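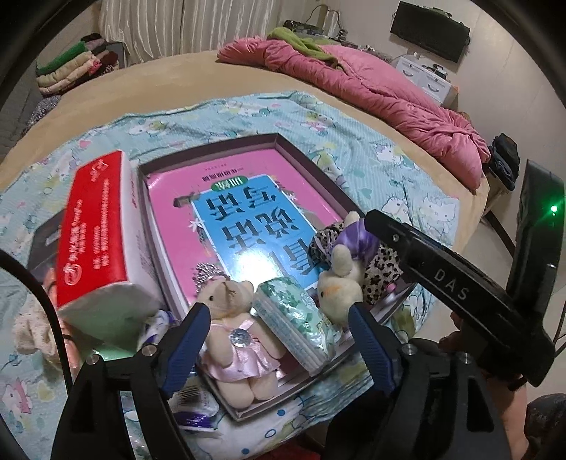 Print this page | E-mail this page

Section 3. Packing a Keepsake Box for a Child's Room

This section applies to open, shallow boxes used to hold books, soft toys and paper goods. It should be read together with Section 2, Choosing a Box. Residents of Castdale family housing may direct questions to Yoon-hee Min at the household desk, extension 738.

3.1 Before packing

1. Spread a blanket over the bed and set the box on top of it. The box should rest flat, with its open side up.
2. Wipe the inner walls with a dry cloth. Dark linings show lint readily and may need a second pass.
3. Gather the items to be packed. A typical set is one picture-writing book, one large pack of tissues, one small packet and two dressed plush toys.

CAUTION: Do not use a box with torn corners or exposed staples.

3.2 Placing the items

4. Lay the book flat on the floor of the box with the cover up. Workbooks such as 看图说话写话 have soft corners that bend if stood on end.
5. Stand the large tissue pack along one side wall. Check that the folded end of the wrapping is closed.
6. Place the plush toys side by side at one end. Smooth satin skirts and dresses before setting each toy down.
7. Fit the small tissue packet between the toys. It may lie at an angle - this does no harm to the wrapping.

NOTE: Faceted gems, beaded crowns and similar trim should face upward, away from the book cover. Glossy covers scratch easily.

CAUTION: Trim that has worked loose is a choking hazard. Remove it before the box is given to a child under 3 years of age.

3.3 Storing the box

8. Carry the box with both hands, keeping it level.
9. Place it on a low shelf or at the foot of the bed. Do not stack other boxes on an open box.
10. Keep wet wipes, lotions and drinks out of the box at all times.

Plastic wrapping from opened tissue packs should be discarded the same day. Replacement box labels may be ordered from the household desk under form 352, signed by the resident or by Jae-hoon Do on the resident's behalf.

Section reviewed 18 April 2018, G. Kwak

Continue to Section 4, Washing and Drying Soft Toys

Print this page | E-mail this page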